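Gripper trials, round two – pictures from the September sessions

Welcome back, and thank you to everybody who wrote in after the first gallery. We have spent most of September comparing two hand-held grippers, the Castis and the Pustis, and I promised to put something up before the notes get too long to read. The idea is a simple one: a person holds the gripper and does ordinary household jobs with it, over and over, and we see which one we would still want in our hand at the end of an afternoon.

Géza Fodor drew up the job list, and he was very firm that it should be full of awkward shapes. Pots, handles, cloth, cushions, anything round that likes to slide away from you. A good gripper on a neat row of blocks tells you very little, he says, and after watching the first batch I have come around to his way of thinking. We did 116 tries on the first evening alone and my thumb knew all about it the next day.
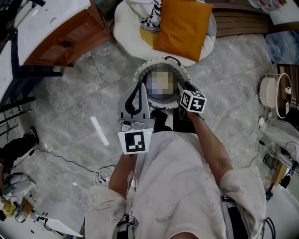
Gripper in the left hand, marker cube in the right, and the round white container between them.

Working on the floor turned out to be a better test than the bench, I think. You lean over, your elbows go out, and any extra weight at the front of the gripper starts to pull on your wrist much sooner than you would expect. The Castis felt lighter to me, though Géza prefers the firmer squeeze of the Pustis and will happily tell you so for as long as the coffee lasts – we have agreed to keep both for now.

The marker cards gave us some trouble early on. Tracking got jumpy whenever a card tilted too far, so we moved to a stiffer card and dropped the sessions to 60 minutes, which helped the cards and the people. All told we have 3,284 tries logged, a bit past the 3,000 we were aiming for, and the folks at Trodow are sorting them now.

Next up is the Szénási wrist mount, which arrived with one screw missing. More pictures when we find a screw that fits.

This site uses cookies to remember your settings. Accept all | Manage preferences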